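Equipment plan: what the spring budget covers

The second tabletop arm is approved. Aivar Rätsep signed off on the request on 26th April, and the order goes to Takine, who supplied the first one. We looked at a cheaper arm from Plusdale, but its mounting plate does not fit our tables and the adapter would have used up most of the difference.

The arm itself was the easy part. Most of the discussion was over the small purchases that come with it. Gripper fingers are $179 a pair and we are buying two pairs, one to fit and one for the shelf. A replacement wrist camera is $267. Last year both of these came out of the general supplies line, which is why that line ran dry before December. They now have a line of their own.

Props stay in general supplies. The kitchen tasks will go on using toy food and ordinary tableware – plates, bowls, a colander, a pan for the toy stove – and these cost very little next to anything with a motor in it. If you want something added to the set, send a link and a price.
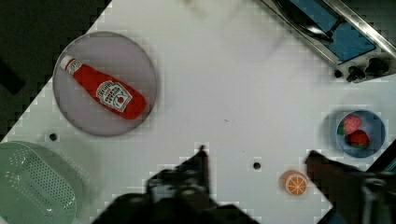
What is on hold

The Gamudine service contract will not be renewed for now. The quote was $1,869 for the year, against $1,813 last time, and we used it once. Repairs will be paid for as they come up, with up to $1,813 held back for them. If that money is gone early we will look at the contract again.

New tabletops are also on hold. The existing ones have mounting holes in places we no longer use, but they are flat and they hold the clamps, so they can wait another year.

Requests for the next round should go to Trình by email. Please include the supplier, the delivery time and whether the item needs spares – a request without the spares listed will be sent back.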